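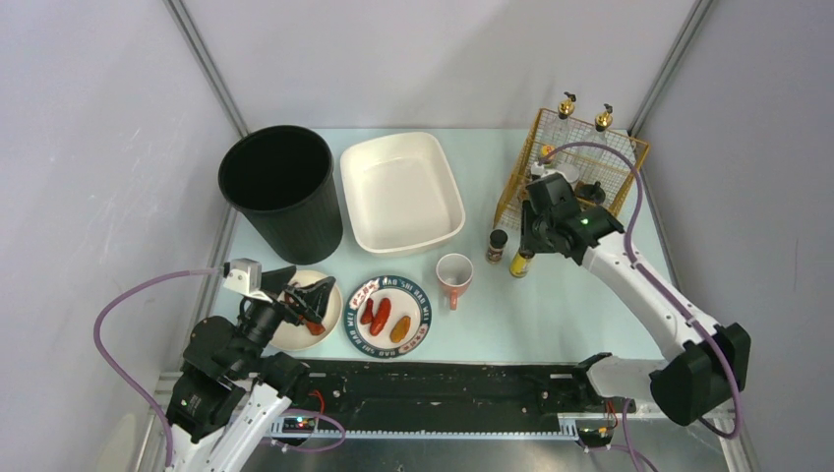 Two glass bottles in a gold wire rack, with a baking dish and a black bin.

Sarosance
Vacancy: Market Writer, Government Bonds and Money Markets
Reference: 2402
Location: Urthorpe, with up to two days a week from home
Contract: Permanent, full time
Reports to: Conceição Calado, Head of Rates Commentary

Sarosance publishes daily and weekly notes on interest rates for pension schemes, building societies, housing associations and local authorities. We do not manage money, run a trading book or take commission on anything our readers buy. They pay a subscription and we send them the notes. We have 400 subscribing organisations, most of them in the UK and Ireland, and the people who open our emails are mainly finance officers who have a borrowing or deposit decision to make and not much time to read.

We are looking for a writer to join the rates desk. The post is new. Until now the morning gilt note and the money market note have been written by the same two people, and we are splitting them so that the money market coverage can go out earlier and be longer.

What the job involves

The main task is the morning money market note. It covers overnight rates, Treasury bill tenders, the short end of the gilt curve and what forward pricing implies for Bank Rate. It goes to readers at 8.15am and normally fills one side of A4. You would start at 7am, read the overnight moves, agree a line with the desk, write the note, and have it checked by a second person before it is sent. Finishing time is 3pm.

After the morning note, the day depends on the calendar. When there is a gilt auction you would write a short preview and a results piece. When inflation or labour market figures are published you would write a first take within 30 minutes of release, then a fuller version by late morning. On days of interest rate decisions the whole desk works a later shift, from 9.30am to 6pm, and one colleague covers the early note. That turn is shared out equally.

Other regular work includes:

Writing a weekly summary of money market fund yields and local authority deposit rates.
Keeping the auction calendar on our website up to date.
Replying to readers' questions by email. Most are about a figure in a note or a term they have not met before. We do not give advice on individual transactions, and you will be shown where the line falls.
Contributing two or three longer pieces a year. Recent ones have dealt with index-linked issuance, the repo market at year end, and how councils refinance loans taken out when rates were very low.
Checking colleagues' notes. Everything we publish is read by someone who did not write it.

You will use Vindach, our in-house publishing and charting system. It takes in price data, draws the standard charts and handles the mailing list. It is not difficult to learn, and previous experience of it is obviously not expected. Price data comes from a commercial terminal, and you will have your own login.

What we are looking for

You must be able to show that you can:

Write clear, accurate English at speed. Our notes are plain. We explain a basis point move in terms of what it costs or earns, and we avoid market slang where an ordinary word exists.
Explain the relationship between bond prices and yields, what a yield curve is, and how expectations for Bank Rate feed into short-dated borrowing costs.
Work confidently with figures in a spreadsheet, including simple yield and accrued interest calculations.
Take edits well and give them politely.
Keep to fixed deadlines.

It would help if you have:

Worked on a dealing desk, in a treasury department, at a broker, in financial journalism or in public sector finance.
Followed Treasury bill or repo markets in particular.
Some knowledge of euro or dollar money markets, which we expect to cover more fully from next year.
A treasury or investment qualification, finished or in progress.

A degree is not required. Two of the present team came from council treasury teams, one from a regional newspaper and one from a building society call centre. We will read an application from anybody who can do the writing and understands the subject.

This is not a forecasting job. We report what is priced in, we set out what could change it, and we sometimes say when we think pricing looks stretched. We do not publish price targets. Applicants whose main interest is in making trading calls would probably be happier elsewhere.

Pay and conditions

The salary will be discussed at the first interview, and the pay band is in the information pack, which we send to anyone who asks for it. Pay is reviewed each May.

Holiday is 30 days a year plus bank holidays. We ask that no more than two people on the desk are away at once, and leave around Budgets and fiscal statements has to be agreed in advance.

We pay into a workplace pension above the legal minimum. The company pays exam fees for one relevant qualification at a time and gives paid study leave before each paper. There is a season ticket loan and a cycle scheme. Sick pay is at full salary from the first day, up to the limit given in the contract.

Staff and close family members living with them may not trade gilts, interest rate futures or related products on their own account. Ordinary pension funds, savings accounts and premium bonds are fine. You will be asked to sign a declaration when you join and once a year after that. If you hold something now that might be a problem, mention it and we will talk it through. Existing holdings do not rule anyone out.

Where you would work

The office is on the second floor of the Rocha building in Urthorpe, a short walk from the station. There is a lift, an accessible toilet on our floor and a bike store at the rear. Parking is limited to three bays, shared between all tenants, and one of these is kept for blue badge holders. The desks are in one open room with two smaller rooms for calls.

New starters work in the office full time for the first 13 weeks. After that you may work from home for up to two days a week, as long as you have a reliable connection and can be at your desk by 7am. Requests for different start times or part-time hours will be considered, but the early note has to be covered every working day, so any job share would need to be arranged around it.

The probation period is six months. In the first month you will write a practice note each morning alongside the live one, and go through it afterwards with Conceição Calado or another senior writer. Most people have their first live note published in week five or six.

How to apply

Send us:

A CV of no more than two pages.
A covering letter of one page, saying why you want the job and what you have read of ours, if anything. Back issues from last year can be read free on our website.
One piece of your own writing on any financial or economic subject, up to 600 words. It can be published work, something done for an employer with confidential details removed, or a piece written for this application.

Put reference 2402 in the subject line and use the recruitment address on our contact page. Word files or PDFs are both fine. Please do not send links to shared drives, which our mail filter tends to block.

Applications close at noon on the last working day of the month. We reply to everyone, including those we do not shortlist, normally within two weeks of the closing date.

Selection is in two stages. The first is a video call of 40 minutes with Conceição Calado and one of the writers. The second is a half day in Urthorpe, with a writing test and a panel interview. For the test you will be given a set of closing prices, a Treasury bill tender result and a news summary, and asked to write a short note in 50 minutes. Dictionaries, calculators and spreadsheets are allowed. AI writing tools are not. We pay standard rail fares for the second stage, and will send the tickets beforehand if you prefer.

If you need an adjustment at either stage, such as extra time or questions in writing, tell us when you apply or at any point afterwards. The people marking the test will not be told.

You must already have the right to work in the UK. We are not able to sponsor visas for this post. An offer will be subject to two references and a basic criminal record check.

For an informal talk about the job before applying, email the recruitment address and ask for a call with Conceição Calado. She is usually free between 1.30pm and 3pm.

No agencies, please.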